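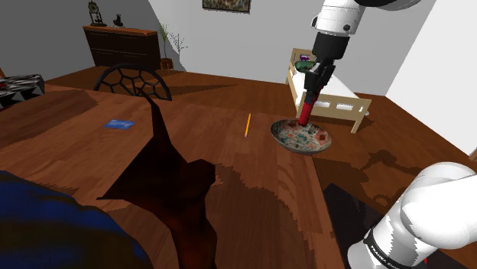
A simulated arm lowers its gripper into a bowl on a tabletop.

Kedero has published a practice guide for reporting robot manipulation results obtained in simulation. Dated August 6, 2025, it replaces the draft circulated in January.

The guide asks for at least 100 trials per task, with contact settings, random seeds and controller rates listed beside each success rate. Trials in which the fingertip pushes into a dish or tabletop beyond the stated force limit must be logged as failures - even if the object is lifted.

"A success rate without a contact limit can't be compared with anything," said Urmila Sandhu, lead editor of the guide.

The draft drew 249 comments, 86 of them on force limits. Test lab Hurnley will apply the new rules to all reports it accepts from next January.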